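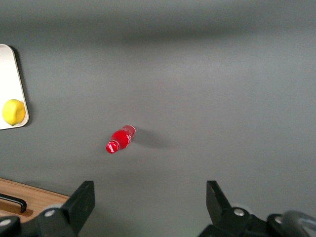

Tamley Kitchen Shop: Questions We Get About Small Bottles, Trays and Boards

Do I need to rinse a little squeeze bottle before its first use?
Please do! Take the cap off, wash both pieces in warm soapy water, and let them dry all the way through before you fill anything. If you're in a hurry, give the bottle a few good shakes upside down and stand it on a clean towel while you get on with dinner.

My red bottle has picked up a smell. Is it ruined?
Probably not. Fill it with warm water and a spoonful of baking soda, leave it overnight, and rinse it well in the morning. A strip of lemon peel dropped in the water helps too (my grandmother swore by it, and I've never had the heart to skip it).

Will the lettering come off in the dishwasher?
Printed lettering does fade with heat, so we wash ours by hand with a soft sponge. The scratchy side will take it off faster than any machine.

Where should I keep lemons, on the counter or in the fridge?
If you'll use them within a few days, a tray on the counter is lovely, and you'll remember you have them. For longer than that, put them in a closed bag in the fridge.

How do I clean a white tray that has gone yellow along the rim?
Make a paste of baking soda and water, spread it on, and go have your coffee. Wipe it off with a damp cloth and do it again the next day if you need to. Skip the bleach, please.

Can I soak a wooden board if it has a metal handle?
No soaking for any wooden board, and especially not one with hardware on it. Wipe it down, dry around the handle with a corner of the towel, and stand it up so the air can get at both sides. A little food-grade mineral oil now and then keeps the grain looking nice. If the handle feels wobbly, check the screws before you carry anything on it.

Who do I ask if my question isn't on the page?
Write to Man-sik Maeng through the contact form. He reads everything, and he answers most messages within 28 hours, a bit longer in July when we close for inventory.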